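CHAPTER 6

Clothing Care in the One-Room Dwelling

Key terms: care surface, holding point, sorting, residual crease, line of hang, return load

Learning objectives

After studying this chapter, the student should be able to:
identify the surfaces in a small dwelling on which clothing may be sorted and folded;
explain how the position of the washing machine affects the order of work;
prepare a knitted shirt for folding with the least possible creasing;
draw up a weekly clothing plan for a household of one or two persons.

6.1 The Problem of Space

Earlier chapters dealt with homes in which laundry has a room of its own. In such homes the stages of the work are kept apart by walls and doors. Soiled clothing is collected in one place, washed in another, and folded on a table kept for the purpose. The student who has worked through the Trosov floor plans in Chapter 5 will recall that the laundry room in Plan C is larger than the kitchen.

Most households do not live in this way. In the Wikow Housing Survey, which is used throughout this part of the book, 2100 dwellings were visited and the occupants were asked where they folded their clothing. In 79 percent of the one-room dwellings the answer was the bed. A chair came second, and the kitchen table a distant third. Respondents gave these answers readily, and few of them regarded the arrangement as temporary.

The bed should therefore be treated as a working surface in its own right. It is wide, it is soft, and it stands at a height that suits folding while seated better than folding while standing. A made bed with a plain sheet is preferred. Patterned bedding makes small dark items hard to find, and a thick quilt allows folded stacks to lean and fall.

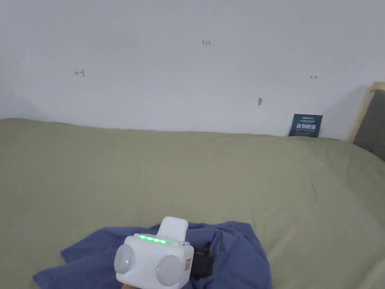 Figure 6.1. A bed with a plain green sheet and a padded headboard. The wrinkles in the sheet are deepest toward the right.

A sheet used as a care surface need not be perfectly smooth. Folds in the bedding do, however, pass into any soft garment that is pressed down upon them, and the student should draw the sheet flat by hand before beginning. Objects kept at the back of the bed, such as cards or books, may remain where they are provided that they stand clear of the working area.

6.2 Handling the Garment

Knitted cotton is forgiving in wear and troublesome in folding. It stretches under its own weight, and a shirt lifted by one point will pull out of shape toward that point. For this reason the garment is always raised by two holding points, set well apart and at the same height. The cloth between them is drawn straight but is not strained. If the upper edge dips in the middle, the holding points are too close together. If hard lines run from one corner to the other, they are too far apart.

The remainder of the shirt is allowed to hang. Its weight does a good part of the work, and a short pause at this stage will remove many of the creases left by the machine. Sleeves and side seams often catch and bunch near the holding points

 — a common fault with short-sleeved shirts in particular — and should be freed before the garment is lowered.
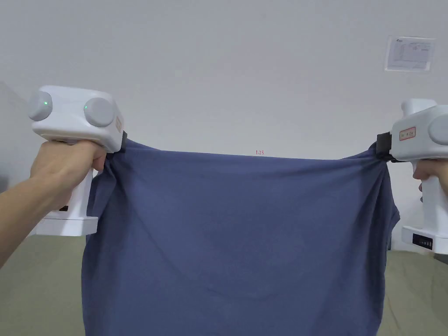
Once the sleeves hang free, the shirt is brought down onto the sheet hem first, so that the body of the cloth settles flat and the upper edge is laid down last. Any crease that is still visible after this is called a residual crease. It is smoothed outward from the center with the flat of the hand. Pulling at the hem will only move it elsewhere.

The practice garment for this unit is the Flindulard plain shirt, supplied in the school pack. Students may use a shirt of their own if it is of similar weight. Heavily printed shirts are not suitable, for the print stiffens the front panel and hides errors in the fold.

6.3 Machine, Basket and Bed

When the washing machine stands in the same room as the bed, the distance between washing and folding may be no more than a few steps. This is a real advantage, and it is easily lost. The top of a front-loading machine is flat and lies close at hand, and it tends to gather whatever has no other place. Food packets, bags, and clothing waiting for attention may all come to share it.
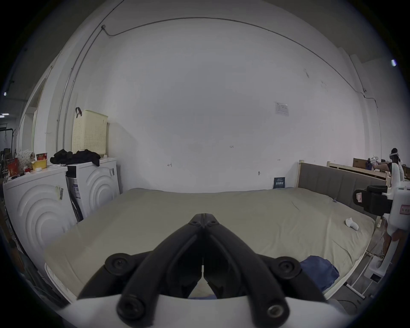
Figure 6.2. Two front-loading machines beside a bed. A yellow basket and a pile of black clothing rest on top.

A household should decide which surface is to serve which stage. The Prasertsri method, which is set out in full in Section 6.5, gives the machine top to clothing that is still to be sorted, the basket to clothing that is to be carried, and the bed to clothing that is to be folded. Food is kept off all three. Small items such as socks and gloves are dealt with before the larger ones, as they are readily lost under a shirt or in the folds of a sheet.

Dark and light clothing should be sorted at the machine and not on the bed. A heap of black garments placed on a pale sheet will leave lint behind it, and the lint will be taken up by the next light garment laid there. Where sorting at the machine is not possible, an old towel may be spread beneath the dark pile.

Clothing that has been folded and cannot be put away at once is known as a return load. In a one-room dwelling the return load must be cleared by evening, when the bed is needed for sleep. Households that wash on a fixed day, such as Thursday, may find it useful to keep one shelf free on that day.

Before You Read Further

Measure the bed or table on which your own clothing is folded, and record its height in your workbook. Then mark out a square measuring 100 centimeters on each side and note what is usually kept within it. You will need both records for the exercise in Section 6.4, where the same shirt is folded on three surfaces and the results are compared. Written answers should not exceed 300 words.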